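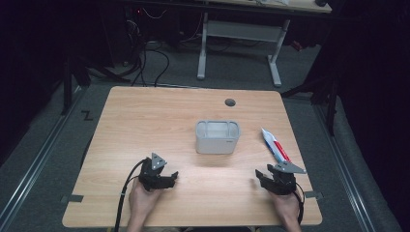 jeudi 29 décembre

Ranger le dentifrice : notes sur le bac à compartiments

Le meuble sous-vasque de la salle de bains a un tiroir de 54 cm de large, sans séparation d'origine. Jusqu'en juillet, tout y était posé à plat : tubes, rasoirs, fil dentaire, recharges de brossettes. À chaque ouverture un peu brusque, le contenu glissait vers le fond et les tubes passaient derrière la façade du tiroir du dessous. J'ai dû démonter celui-ci deux fois pour les récupérer.

J'ai donc cherché un bac ouvert, rectangulaire, avec des cloisons intérieures. Critères retenus : matière plastique, angles arrondis pour le nettoyage, finition mate, gris clair de préférence – le blanc brillant marque très vite avec notre eau calcaire.

Premier essai avec le modèle Claswood. Le format convenait, mais les cloisons étaient amovibles et sortaient de leurs rainures dès qu'on tirait un tube en biais. Retourné. Deuxième essai avec le Dinesa, plus rigide, cloisons fixes. Trop haut de 7 mm pour le tiroir : il frottait contre la traverse. Il sert maintenant pour les piles et les chargeurs, dans l'entrée.

Le bac actuel ne va pas dans le tiroir. Il est posé sur l'étagère, à droite du miroir, et j'aurais dû commencer par là. Le tiroir ne contient plus que les serviettes d'appoint et le sèche-cheveux.

Orientation du tube

Un tube de dentifrice peut se ranger de trois façons : couché, debout sur le bouchon, ou debout sur la soudure. Couché, il occupe trop de surface et dépasse du compartiment. Debout sur la soudure, il tient tant qu'il est plein, puis il s'affaisse à mi-usage. Debout sur le bouchon, la pâte descend vers la sortie et on vide mieux l'emballage. C'est la position que j'ai gardée, à condition que le compartiment soit assez étroit pour que le tube s'appuie sur une paroi.

Inconvénient : un bouchon mal vissé laisse un dépôt au fond, qui durcit. Je rince le bac à l'eau tiède tous les 14 jours, sans produit. Les coins arrondis se nettoient à l'éponge, la jonction entre cloison et fond demande une vieille brosse à dents.

Répartition

Les tubes vont dans un compartiment à eux, un seul entamé à la fois. Les brosses sont à part, tête en haut, sans contact avec le bouchon du dentifrice. Le fil dentaire et les brossettes partagent le reste. Les réserves restent dans le placard du couloir, dans la caisse Saavedra – si je les mets dans le bac, on ouvre systématiquement le tube neuf avant d'avoir fini l'ancien.

À revoir : le bac glisse un peu sur l'étagère quand il est presque vide. J'ai des patins en silicone adhésifs quelque part, à coller sous les quatre angles dès que je remets la main dessus.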